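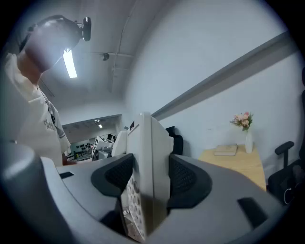

Krisztina Bozsik: Have you tried backing the cable tension all the way off before you ride it again? A post that creeps back up on its own is one thing, but one that sinks under you is usually either a cable that's holding the valve open a hair or air where it shouldn't be. Start with the cable, it's free.

Ticket 489
Product: Treson dropper post, fitted to a Hareck hardtail
Opened by: Gyula Lakatos
Status: open, waiting on part
Opened: 21 June 2020

Gyula Lakatos: Hi Krisztina, thanks for getting back to me so fast! No, I hadn't touched the cable, so I went out to the garage after dinner and did it. Barrel adjuster all the way in, then I undid the clamp at the lever and gave it some slack (so much slack that the lever just flopped). Sat on the saddle at full height and it still went down under me like an old office chair. Not all the way, it goes to a point and then stops and feels springy.

I should say what happened before all this, because I left it off the form. I'd hung the bike by the front wheel over the winter and picked it up by the saddle a lot with the post down to get it off the hook. A guy on my group ride said you're not supposed to do that. Is that a real thing or a trail-side legend?

Krisztina Bozsik: Real thing on some posts, yours included I'm afraid. Lifting the bike by a lowered saddle can pull air past the seal and into the oil side. Springy at the top is what that feels like. Try the reset: bike upside down, hold the lever, push the post all the way in slowly, let it out slowly, and repeat until the squelching stops. Then right side up and check it.

Gyula Lakatos: Okay, reset done. The squelching was disgusting and I enjoyed it a lot. Right side up it held! I bounced on it in the driveway like a kid and it stayed put.

Then I took it out to the Bajwa loop, which is nothing fancy, a climb through the pines and then one long bench-cut traverse with roots. Seven drops and lifts of the saddle on the way up (I was counting for you, you're welcome) and by the last one it had a little sag again. By the parking lot it was back to where we started.

So to keep it tidy, what I've ruled out:
Cable tension, no change with the cable slack.
Seat clamp too tight, I loosened it until the post nearly spun and it still sank.
Air pressure, topped it up with a shock pump to the number printed on the post.
Reset, works and then stops working. 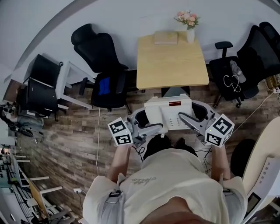 White base unit, square table and flowers behind

Krisztina Bozsik: Thanks, that's a really useful list. If the reset holds in the driveway and fades on the trail, the internal seal is worn and it'll keep letting air by. I'm passing this to Siamak in the workshop for the cartridge.

Siamak Nouri: Hi Gyula. Cartridge swap, yes. You can do it at home with two wrenches and some patience, or send the post in. If you do it yourself, please let the air out first. I mean all of it.

Gyula Lakatos: I'll do it myself! My shock is a Brendus and I've done the air can on that two times without losing an eye, so I'm feeling brave. Could you tell me if the cartridge comes with fresh grease or if I need to buy some? Also, do I have to pull the cable housing out of the frame? Threading it took me a whole evening last August and I had to fish it out through the bottom bracket with a spoke, and I'd really, really like to not do that again.

Siamak Nouri: Grease is in the box. Leave the housing in the frame, just unhook the cable at the foot of the post and tape the end to the seat tube so it can't slip down inside.

Gyula Lakatos: Taping it now. I've put the old rigid post in so I can ride in the meantime, and wow, I'd forgotten how much standing up and stopping that means. Send the cartridge to the address on the form please, side door, the front bell doesn't work.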